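Home Browse Subjects Recent changes Help

Soup plate

A soup plate is a wide, shallow dish used for serving soup and other dishes with a good deal of liquid. It differs from a dinner plate in having a sunken centre, called the well, and from a soup bowl in having a broad rim. Most are round and made of porcelain, bone china or earthenware.

Form

The well of a soup plate is flat at the bottom, with low sides that meet the rim at a clear angle or in a gentle curve. The rim keeps the fingers away from hot soup when the plate is carried, and gives the decorator a flat band to work on. A bowl has higher sides and often stands on a narrower base, so it keeps its contents warm for longer and is preferred for thick soups, porridge and salads. Older household sets often have both, with one large bowl for serving.
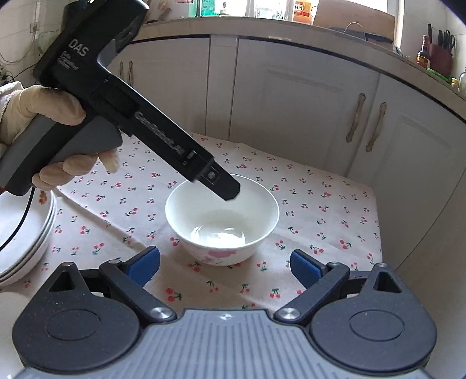
Serving bowls sold with such sets vary more in shape than the plates do, and were sometimes bought separately. A bowl from one factory and plates from another could pass as a set if the flowers or fruit on them were close enough in colour.

Decoration

Everyday porcelain is commonly decorated with decals, also known as transfers. The design is printed on special paper, soaked off in water, laid on the glazed surface and fired. Flowers are the most usual subject, followed by fruit. On plates the decals are normally placed on the rim, where they stay in view during the meal and are less worn by spoons. Two sprays set opposite each other is a common layout, as it looks the same whichever way the plate is turned.

The Druvis works at Pesville listed 259 transfer patterns in its trade book, of which 30 were fruit. Brisa Solís, in her study of the factory, notes that cherries and mixed fruit stayed in production longest and were often sold alongside printed table linen.
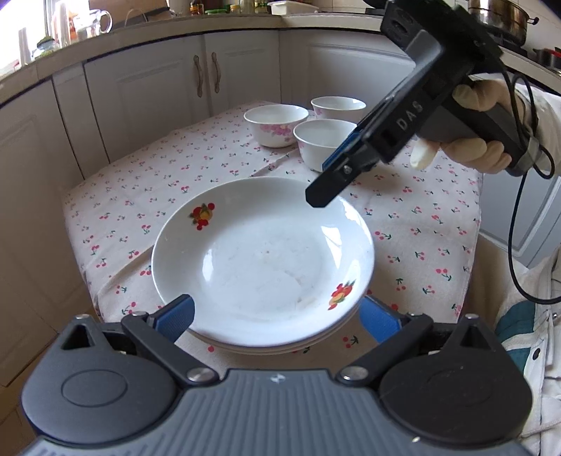 Stacked white porcelain soup plates with fruit decals on the rim, on a cherry-print tablecloth.

Use at table

At a formal meal the soup plate is set on top of a dinner plate and both are cleared together. At home it is more often put straight on the cloth, and in many households it is also used for pasta, stews and dumplings.

Storage

Soup plates of one size nest well and take up little space. Stacks of more than a dozen put a heavy load on the lowest plate. Unglazed foot rings can scratch the plate beneath, and a sheet of paper or felt between pieces prevents this.

See also: Dinner plate, Tureen, Transfer printing

Last updated: November

This site uses cookies to remember your settings. Accept Manage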